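The block on the desk: small weights, plain shapes and the return of the useful lump

Reading time: 4 minutes

Rafsan Howlader keeps a block on his desk. It has no drawer, no hinge and no switch. He leans his post against it in the morning and puts it on top of his papers when the window is open. In the evening it goes on the shelf, where it holds up the cookery books.

Howlader runs Plundach, a small firm that makes plain household objects from a unit behind a row of garages. The range is short: bookends, paperweights, door wedges and a set of rectangular blocks with no stated purpose. The blocks sell best. Last year the firm sent out 573 of them, against 84 pairs of bookends.

"People ring up and ask what it's for," he says. "I tell them what I use mine for. Then they tell me what they would use it for, and usually they buy one."

The idea came from a box of offcuts. He had been making shelf brackets for a shop called Grorkulley, and the waste pieces ended up all over his house. One propped the bathroom window. Another sat under a short table leg for the best part of a year. When the shop stopped ordering brackets, he tidied up the shape of the offcuts and began to sell those.

Colour took longer than shape. The first batch was dark red and looked, he says, like something from a builder's yard. The second was white and showed every fingerprint. In January he settled on a short list of pale shades, most of them somewhere between blue and green, which sit quietly on a dark desk and can still be found under a pile of paper.

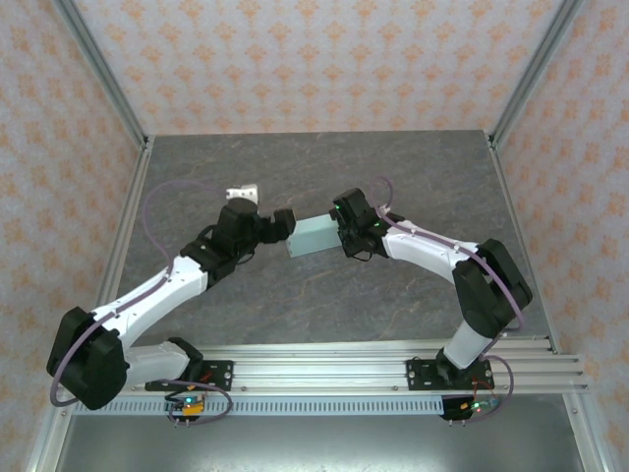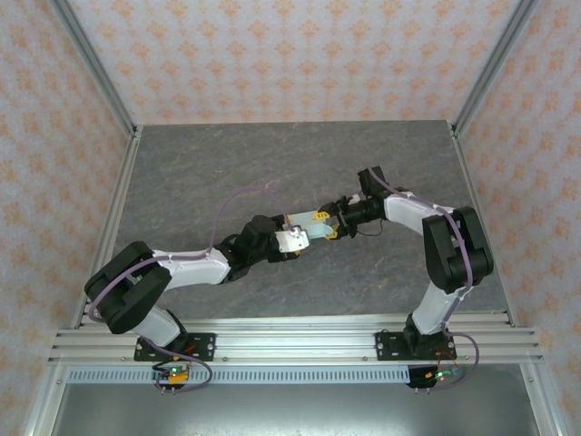 Lakmal Wanigasekara, who fits out kitchens and small offices, has bought blocks from several makers and has views on all of them. He likes a flat face and an edge that doesn't catch. He dislikes felt pads, which collect crumbs, and he won't have anything with a slogan on it.

His own desk is a slab of dark worktop left over from a job. On it he keeps a lamp, a tape measure, a jar of pencils and one block. Drawings are the main reason. A rolled plan will not lie flat by itself, and he was tired of using his mug.

"A mug leaves a ring," he says. "I had a client's floor plan with a ring right through the pantry."

For holding down large sheets he suggests a weight of 300 grams or more. Lighter pieces are fine for receipts and recipe cards. Anything used as a bookend needs to be heavier again, or needs a wall next to it. He has tried a pair from Tritex on a shelf of roughly 60 paperbacks, and they slid until he put a strip of rubber matting underneath.

Cleaning is simple enough. A damp cloth does for a painted block, followed by a dry one. Matt finishes mark more easily than gloss and should be kept away from scouring pads. Bare wood wants a little oil now and then. If a corner gets knocked, fine sandpaper will take the roughness off, though on a painted piece the mend will show.

Cheaper options are easy to find. A brick wrapped in cloth makes a decent doorstop, and a clean pebble will hold down a shopping list. Howlader has no quarrel with either. His mother uses a tin of chickpeas.

He is now working on a longer block, meant for the back of a deep desk, where pens roll off and get lost. It will have a shallow groove along one face. He has made it three times so far and thinks the groove is still too narrow for a marker pen.

Related
Desk lamps that stay where you put them
Pramanik shelving: a second look
How to flatten a rolled print
Small repairs to painted wood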